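Home | Stories | Archive | Submit | About

THE TREATED AMOUNT

1. The Request

The form for capital equipment was two pages long, and the second page was mostly a box that said Justification. I had been filling in that box for the Grunenville depot for nine years. I had justified a floor scrubber, two pallet wrappers and a dock leveler. In January they asked me to justify a robot that would run the break room.

It was not my idea. The night shift at Grunenville had lost its canteen the spring before, when the woman who ran it retired and the company she worked for didn't bid again. Since then there had been a vending machine and a kettle. The night shift was 231 people and they had started bringing it up at every meeting, including meetings on other subjects. Head office in Treltville said they would look at a proposal if it came in by the end of the month and if it was automated, as automated was the word that year.

So I called Fekness, who sold us the pallet wrappers. The sales office said they did have something, a standing unit with two arms and proper hands, and that they could show me by Friday what it would do. I said I didn't need to see it dance. I needed a price, a service contract and a number for how many cups it could make in a fifteen-minute break.

They said the number depended on the coffee machine.

2. The Quote

The quote came in at more than the floor scrubber and both wrappers together. I read it at my kitchen table with a pencil. Hardware, mounting, safety survey, software license by the year, training for two staff. Under that was a line that said site adaptation, with no figure next to it, only the letters TBC.

I have seen TBC before. The dock leveler had one, and it turned out to be a trench.

I wrote back and asked what site adaptation meant. They said it meant the robot would be taught our counter and our machine before it was shipped, in a simulation, so we wouldn't be paying an engineer to stand in the break room for a month. If our counter was a normal counter it would cost very little. I measured the counter. I sent them the height, the depth, the distance to the wall and the position of the outlets. I left out the microwave, which I planned to move.

A week later they sent their progress report. It was six pages, and most of it was a table of hand positions. The third page had the picture.
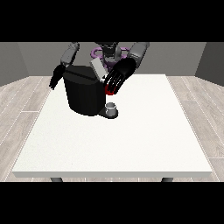
3. The Counter

I looked at that page for a long time. The mug was on the tray and the right hand was where a hand ought to be. I had no complaint about the hand. What I kept going back to was all that white table in front of it.

Our counter was two feet deep. On it were the sugar, the stirrers, a toaster with a note on it, the microwave I had not moved, and a tray of mugs that belonged to people who would notice if they were used. Behind it was a wall with the fire notice on it. There was no place for anything to stand behind our counter unless it stood in the parking lot.

I called Fekness and asked where the robot went.

"Behind," they said.

I asked if it could go in front. They said it could, but then so would the people, and the safety survey would want a barrier, and the barrier would want a gate. They could teach it again from the front. That would be a change order. Or we could move the counter out from the wall, and that would be ours to pay for, with the plumbing.

I got a price for the plumbing. I added it to the quote and added 15 percent for whatever was under the floor. Then I divided the total by 231, and by the number of nights in a year, and wrote the answer in the margin. After that I worked out what it would cost to have a person in the canteen again, with a pension, and wrote that under it.

The two numbers were closer than I expected. The robot was a little cheaper from year four.

4. Justification

The one who settled it was Baranauskienė, who had run the canteen. I drove over to ask her how many cups she used to do in a break. She thought about it while she was peeling potatoes.

"100," she said. "If nobody wanted to talk."

I asked how many if they did.

"They all wanted to talk," she said. "Sixty."

Fekness had promised forty, on a clear counter. I drove home and took out the form. I wrote up both options, the way the policy says to, with the costs side by side and the plumbing on its own line so that it could be seen. In the box I put down the forty and the sixty. I also put down that the hardware price was good until the end of March, as it was, and that the counter would have to move in either case, since it blocked the serving hatch.

Treltville approved the plumbing. They said the rest would be looked at in the next budget round.

The counter came out from the wall in April. There is a gap behind it now, wide enough for one, and the night shift keeps the microwave there.

Contact | © The author, all rights reserved | Back to top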